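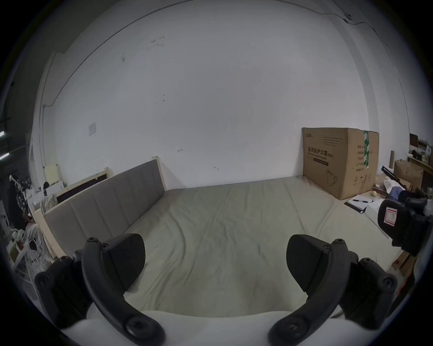
指を開いた状態の手元視点。ベッド上、奥にノートとペン、黄色い小さな果物。

Hokano ハンドヘルドグリッパー Emby
家庭内作業データ収集用/作業規程対応モデル

製品概要

Embyは、作業者が手に持って使うデータ収集用グリッパーです。向かい合う二本の指で物をつかみ、手元のカメラ映像と指の開き量を同時に記録します。ロボットアームを現場に持ち込まずに、実際の住居や事務所、倉庫で動作データを集める用途に向けて設計しました。

指は黒の樹脂製で、先端に角度のついたパッドが付きます。本体は白です。指とパッドはねじ止めで、現場での交換ができます。

本ページでは、仕様に加えて、Embyを使うときの作業規程(Hokano収集作業規程)の主な内容を掲載しています。購入前の検討、社内手順書の作成、収集を外部に委託する際の条件書の下敷きとしてご利用ください。規程の全文は製品に同梱しています。

主な仕様

形式:二指平行開閉、手動レバー式
最大開き幅:90 mm
本体質量:257 g(カメラ、バッテリーを除く)
指先パッド:交換式、標準硬度と軟質の二種
記録内容:手元映像、指の開き量、本体の姿勢、時刻
電源:外付けバッテリー、USB Type-C給電
保存先:着脱式メモリーカード
使用環境:屋内、結露のないこと
付属品:指先パッド予備一組、校正用ゲージ、六角レンチ、手首ストラップ、作業規程冊子、記録票

適用範囲

規程は、人が生活または勤務している屋内で、Embyを手に持って行う収集作業に適用します。ロボットアームに取り付けて使う場合は対象外で、別冊の「据付編」に従ってください。屋外、浴室内、厨房の加熱機器の周辺での使用は想定していません。

対象となるのは、布団やシーツを整える、机の上の物を移す、棚に戻す、箱に入れるといった日常の作業です。刃物、割れたガラス、薬品、生きた動物をつかむ作業は行わないでください。

作業前の確認

1. 場所の使用について、所有者または居住者から書面で同意を得ていること。同意書には収集の目的、記録する内容、保存期間、削除を申し出る窓口を記載します。

2. 指を数回開閉し、引っかかりやがたつきがないこと。ねじの緩みは付属の六角レンチで締め直します。締めすぎると樹脂部に割れが入るため、レンチの短い側を持って締めてください。

3. パッドの表面に欠け、めくれ、汚れがないこと。

4. 付属の校正用ゲージを挟み、表示値が76 mmになること。外れている場合は本体設定の「開き量の校正」を実行し、もう一度測ります。二度続けて外れるときは、その個体を使わないでください。

5. 手首ストラップを装着していること。

6. メモリーカードの空き容量とバッテリー残量を記録票に書いたこと。

確認は収集日ごとに一回、作業場所を移したときにもう一回行います。前の場所での確認をそのまま引き継ぐことはできません。

作業場所の整え方

家庭内での収集では、物が置かれたふだんの状態に価値があります。作業範囲の周りを片付けすぎると、集まるデータが実際の部屋から離れてしまいます。規程では、片付けてよいものと、そのまま残すものを分けています。

取り除くもの、または覆うもの
・氏名、住所、電話番号、口座番号が読める書類
・家族写真、表示中の画面、鏡に映る人
・足元を横切る電源コード
・落下して割れるおそれのある物

そのまま残すもの
・シーツや布のしわ
・壁の汚れや傷
・棚や箱に入った日用品
・市販品の箱に印刷された文字

ノート類は、手書きの内容が読めるかどうかで判断します。開いたまま使う場合は白紙のページにするか、居住者の確認を取ってください。判断に迷った物は外し、記録票の備考欄に残します。

照明は部屋のものを使います。追加の照明を入れる場合は、位置を収集単位ごとに変えず、機種名を記録票に書いてください。カーテンの開閉も同じ扱いです。

持ち方と動かし方

グリッパーは片手で持ち、反対の手は作業範囲に入れません。両手作業の収集では二台を使い、左右の本体に別々の番号ラベルを貼ります。ラベルは手書きでかまいませんが、カメラの視野に入る位置と入らない位置が混在しないようにします。

一回の収集は、両方の指先が画面内に見え、指が開いた姿勢から始めます。終わりも同じ姿勢に戻します。開始と終了の間は記録を止めません。失敗した場合も途中で切らず、最後まで続けてから記録票に「失敗」と記入してください。失敗した記録は消さずに提出します。

速度は、ふだん手で行うときよりやや遅めを基準とします。布を扱う作業では、パッドが布に触れてからレバーを握ってください。先に指を閉じて布を突くと、生地を傷めることがあります。

果物など柔らかい物には軟質パッドを使います。食品に触れたパッドは食品用として区別し、ほかの用途に戻さないこと。収集に使った食品は食用にしないでください。

ベッド上での作業

ベッドはマットレスが沈むため、机の上とは手順が一部異なります。

・マットレスに膝をつかず、床に立ったまま届く範囲で作業する。
・枕元側と壁側は、手首が壁やヘッドボードに当たらないことを開始前に確かめる。
・立てかけた板や箱が近くにある場合、軽く押して動くものは固定するか移動する。
・本体やバッテリーを布団や枕の下に置かない。充電もベッドの上では行わない。
・シーツは居住者が使っているものをそのまま使わず、収集用に用意したものへ替える。替えた後のしわは伸ばしきらなくてよい。

作業時間と休憩

手首と指の負担を抑えるため、連続作業の上限を設けています。レバーの開閉が200回に達すると本体が振動で知らせます。知らせがあったら、その回の収集を終えた時点で本体を置き、休憩を取ってください。振動通知は設定で切ることができません。

手のしびれや痛みがある場合は当日の作業を中止します。中止した人に、同じ日のうちに再開を求めてはいけません。単価を件数のみで決める契約はこの項と両立しにくいため、時間単価の併用をお勧めします。

第三者が写った場合

作業中に人が視野に入ったときは、その回を最後まで続けず、すぐに停止します。途中で切らないという原則の例外です。該当する記録には本体の「保留」ボタンで印を付けてください。保留の記録は書き出し時に別フォルダーに分かれ、管理者が確認するまで共有先に送られません。

音声は初期設定で記録しません。音声を有効にする場合は、同意書に音声の項目を追加する必要があります。

記録票の記入項目

・本体番号、パッドの種類
・場所の区分(寝室、居間、台所、事務所、その他)
・作業の種類
・使用した物の名称
・成功、失敗、停止の別
・照明の条件
・備考

場所の欄に住所や部屋番号は書きません。場所番号と住所の対応表は管理者が別に保管します。

保守と交換

パッドは消耗品です。表面の溝が読み取れなくなったら左右同時に交換します。片側だけの交換は開き量のずれにつながります。清掃は水を固く絞った布で行い、アルコールは指の樹脂部に使わないでください。

落下させた個体は、外観に異常がなくても校正からやり直します。指に白い筋が出ている場合は内部に割れがあるおそれがあるため、指ごと交換してください。

別売品

・指先パッド 標準(左右一組)
・指先パッド 軟質(左右一組)
・交換用フィンガー(ねじ付き)
・収納ケース Zamora(二台用、バッテリー収納部付き)
・記録管理ソフトウェア Flarwood(記録票の電子入力、保留記録の確認)

Flarwoodを使うと、記録票の必須項目が空欄のままでは次の収集に進めなくなります。紙の記録票との併用もできますが、備考欄の内容は自動では統合されません。

よくあるお問い合わせ

規程に従わないと保証の対象外になりますか。
持ち方や作業場所に関する項目は保証と関係しません。使用環境、清掃方法、ねじの締め付けに関する項目を守らずに生じた故障は有償修理となります。

自社の規程と内容が食い違う場合はどうすればよいですか。
厳しいほうに合わせてください。振動通知と保留の扱いは本体側の動作で決まっているため、自社規程にもその旨を記載していただく必要があります。

他社製のカメラは使えますか。
取付金具の寸法が合えば固定はできますが、開き量との時刻合わせは動作保証の範囲に含みません。

規程は改訂されますか。
毎年7月に見直しています。改訂版は登録済みのお客様に電子版でお送りします。旧版で始めた収集は、その計画が終わるまで旧版のまま続けてかまいません。同じ計画の途中で版を切り替えたときは、切り替え以後の記録票に版番号を書いてください。

ご注文とお見積り

本体は一台から承ります。二台組はZamoraケース付きの構成をお選びいただけます。貸出機をご希望の場合は、お問い合わせフォームの「貸出」を選び、使用予定の場所の区分と作業の種類をご記入ください。貸出機にも作業規程冊子と記録票が付属します。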